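Search the help pages Go
Home Projects Taking part Questions Contact
4 min read

Questions we get about recording sessions

What are you collecting, exactly?
Examples! The Brunton project is teaching a learning system to handle small parts with two hands, and the way it learns is by studying people doing the job. Each example is one person doing one short task from start to finish, and we're hoping to have 400 of them by the end of July.

Why do I hold grippers? Couldn't I use my own fingers?
You'd be quicker with your fingers, I know. But the arms at our Kalgate site have grippers on the end, and we want the examples to show what a gripper can manage (fingers do all sorts of clever things that a pair of jaws can't). So you take one in each hand and work with those. Most people feel clumsy for the first few tries and then settle in nicely.

What will I be asked to do?
Mostly picking up, turning and placing. A favorite at the moment is the perforated metal plate and the curved tray with the arc-shaped slots. You lift the plate in one gripper, bring it over the tray and set it down wherever the card for that round tells you.

I dropped the part. Should I start over?
Please don't! Pick it up and carry on, if you can reach it from where you are. A recovered mistake is a good example too, and we label it as one. If it has gone on the floor, say "stop" and we'll end that recording and begin a fresh one.

Do I have to go slowly?
Go at whatever speed feels comfortable. The only thing I'd ask is that you hold still for 3 seconds before you begin and again when you're done, so that we can find the two ends of the recording later.

What about the cables?
Leave a bit of slack and try not to cross your arms. If one starts to pull on your wrist, speak up and we'll move it for you.

How long is a session?
Two hours, with a break whenever you want one. Drilham sessions run every Friday, and Primudham opens when we have enough names on the list.

Can I have my recordings removed?
Yes, of course. Write to us with the day you came and we'll take them out of the set.

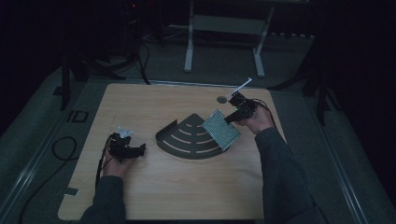
Efthymia Kouris
Session Coordinator, Brunton project

Efthymia answers the session mailbox herself, so do write if your question isn't on this page.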